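Unit 2: Reading Online Review Data for Packaged Foods and Supplements
Course handout, F. Akpan

Scope

These notes cover how a brand owner or retailer should read customer reviews when judging a new product line. Pricing was covered in Unit 1 and is only touched on here. The worked case is the Clisosus range of fiber drink powders, sold through two online stores, Jolletside and Dariso.

Terms

Listing: one page on one store, which may hold several flavors or pack sizes.
Product: one formula, whatever the flavor or pack.
Rating: the star score left by a customer, with or without text.
Review: a rating with text.
Claim: any statement on the label or listing that the product does something or contains something.

Students often mix up listing and product. A store may merge four flavors under one listing and pool the ratings. If one flavor is poor and sells little, its ratings vanish into the total. Before you use any score, find out what the store pools and what it keeps apart.

1. Score and volume

A mean score says little without the number of ratings behind it. In the Clisosus case the main listing on Jolletside carries 279 ratings and the same formula on Dariso carries 17. The two means should not be averaged as if they were equal. Either weight them by volume or report them side by side. Side by side is usually better, as the two stores ask for ratings in different ways - Jolletside sends an email after delivery, while Dariso leaves it to the customer.

The timing of that email matters. A powder meant for daily use can be judged on taste and mixing after one serving. Its effects cannot. An early rating is mostly a rating of flavor, texture, packaging and delivery.

2. Coding the text

Read each review and assign one or more codes. Use the set below for all coursework.

T - taste and smell
M - mixing and texture
E - effect, as felt by the customer
P - price or value
D - delivery and packaging
X - none of the above

Code what is written. "Gritty but worth it" is M and P. Do not add E on the guess that "worth it" refers to digestion. Mark each code plus, minus or neutral. When two readers disagree, keep both readings in the sheet and settle them at the end of the batch.
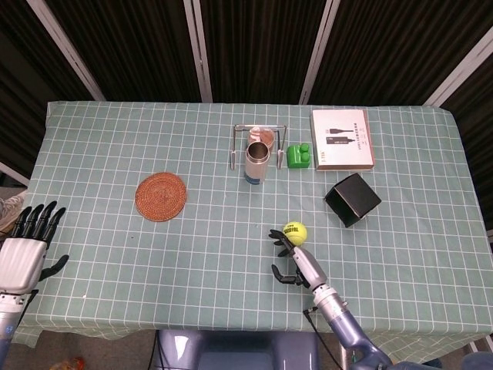 3. Claims and reviews compared

List the claims in the order they appear on the listing. Next to each one, enter the count of reviews that mention it and the share of those that are positive. Three patterns are common.

A claim is made often and mentioned rarely. "No added sugar" tends to fall here. This does not show that the claim has no effect on sales. Customers may buy on it and see no need to write about it.

A point is mentioned often and not claimed. In the Clisosus reviews, ease of mixing in cold water came up repeatedly, although the listing did not mention it at the time of study. Points like this are candidates for new listing text, subject to testing.

A claim is mentioned often and mostly in the negative. Check the formula, the serving directions and the wording, in that order.

Customer reports of effect are not evidence for a health claim. They may not be used to support one in your written work. Rules on claims differ between markets and are covered in the next unit.

4. Regional listings

The Căpraru listings are kept in a separate file. They were translated before coding, and the taste terms are less reliable. "Heavy" in particular may stand for thick, rich or hard to digest. Code it T and M only where the rest of the sentence makes the sense clear, and otherwise X.

Coursework

Code the Dariso file in full and the first page of the Jolletside file. Submit the sheet with a one-page note on any review you found hard to code. Sheets are due in March, before the unit on claims begins. Questions on the code set go to Folasade Akpan.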